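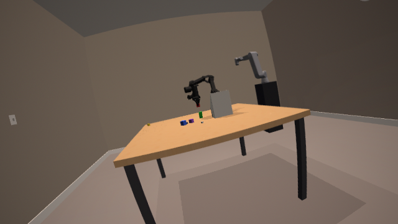
Table render, oblique view: thick flat top, square black legs.

Workshop notebook, May. Wednesday, start 08:30

Finish trials for tabletops, second round. Carrying on from the first sheet, which stopped at the water spotting. The question is still whether the Trenomis oil can replace the two-part lacquer on the Stendier tops, and if so what it does to the order of work in the finishing room.

Panels

8 panels cut from the same batch of ash, Mancuso delivery, all edge-glued and left in stick until the meter read 8 per cent. Two had a slight cup across the width and were flattened again before sanding. Numbered on the underside in pencil, then again with a stamped tag after the pencil came off in the wipe-down. Tag goes in the corner furthest from the test area.

Half the panels have the oil, half have the lacquer. Within each set, one panel was sanded a grit coarser than the shop standard and one a grit finer. The rest follow the normal schedule. Undersides finished the same as the faces on every panel. The first round left the undersides bare and the cupping made the gloss readings useless.

Application

Oil: one flood coat with a white pad, left to stand, buffed off, second coat the next morning. The second coat wants far less than the tin says. Panel four had too much and stayed tacky along one edge – had to be rubbed back with a dry cloth and some patience. Recorded as a fault in application and kept in the set anyway, because it will happen in production.

Lacquer: sprayed, usual gun and needle, light denib between coats. One run on panel seven near the end grain. Flatted out and resprayed.

All panels then left for 36 hours in the drying room, racked on edge with an air gap. No fan. The logger shows the temperature dropping overnight when the heater timer cut out. It recovered before anyone was in. Timer has been reset and the cover taped down. I don't think the drop matters to the oil, but the lacquer set should be treated with some caution until repeated.

Rub test

Felt head, standard weight, 2,000 strokes per panel, same direction as the grain. Felt changed between panels.

Lacquer held its sheen evenly. There is a polished track visible under a raking light and nothing that can be felt with a fingernail. The oil dulled earlier and more widely, with no clear boundary to the worn area. From standing height it is the less noticeable of the two. Under the lamp it is plainly the more worn. Which of those counts is a matter for whoever writes the specification.

The coarse-sanded oil panel did better than expected. It starts duller, so there is less to lose. The fine-sanded one looks very good on day one and shows every mark afterwards. Burnished surfaces do not take enough oil, same finding as the skirting job.

Liquids

Drops under a watch glass: water, black coffee, red wine, washing-up liquid, white vinegar. Short exposure and long exposure, both wiped dry and left before looking.

Lacquer: no change from anything on the short exposure. Faint ring from wine on the long one, gone after a wipe with warm water.

Oil: water left a pale ring on long exposure, which eased as it dried but did not go completely. Coffee no worse than water. Wine stained on the long exposure. Vinegar dulled the surface slightly. Washing-up liquid was the worst of the lot and had taken the finish back almost to timber in the centre of the spot. The care leaflet will have to say something about it in words people will read.

Repair

Each panel scored with a steel point, then repaired.

Oil: local sanding, one thin coat, buff. The patch is visible when fresh and blends once the rest has been wiped over with the same pad. Can be done in a customer's dining room with a dust sheet.

Lacquer: needed the whole face flatted and resprayed. The spot repair on panel six shows a halo from every angle. Not something to offer.

Fixings

Separate from the finish but noted while the tops were out. The slotted brackets from Ravia have a shorter slot than the old pattern. On a narrow top that is fine. On the wide Stendier it leaves too little room for the top to move across the grain if it is fitted in a dry month with the screw at the wrong end. Put the screw in the middle of the slot in spring and autumn, and towards the outer end in winter. Jig to be marked accordingly. Old brackets in the blue bin are to be used up on the wide tops first.

To do

Repeat the lacquer set with the drying room held steady.
Try a third thin coat of oil on two fresh panels, normal grit.
Ask Trenomis for the data sheet that matches the new tin – the one on file has the old name on it.
End grain needs its own test. It drank the first coat on every oil panel and was still matt after the second.
Order felt. Last disc is on the machine.

Panels back in the rack by 16:45, faces inwards, card between. Do not stack anything on panel four, the edge still marks.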